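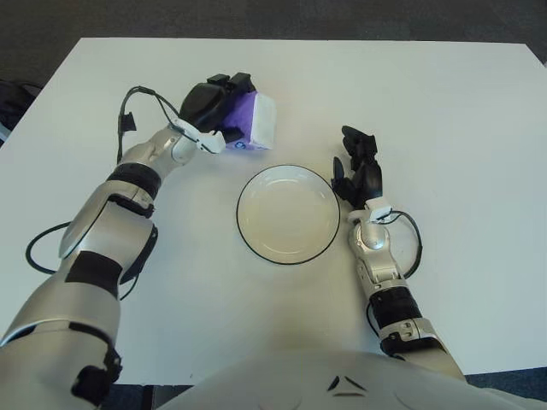 Purple and white box, white table.

Blog > Kitchen > Bread

Posts Recipes Archive Write to me

I have finally made a rye loaf I want to shout about!! After four tries (two bricks, one puddle, we don't need to discuss the other) the Monday loaf came out tall and brown and smelling like my grandmother's kitchen in Vileck. I ate three slices standing up at the counter, with so much butter.

The big change was the water. I'd been going by feel, and this time I cut it by 50 grams and gave the dough the whole night in the fridge. It was so much easier to shape in the morning! I also threw in 80 grams of sunflower seeds, toasted first, and oh, they make it.

Nazareno Pace left a comment in September telling me to bake darker than I dared, and he was right. I kept it in until the crust was almost the color of coffee. Thank you, Nazareno!

Next up is the Monti potato bread, which a few of you have asked for. I've got the potatoes and I'm starting tonight.

Get new posts by email. Enter your address to join 191 other readers.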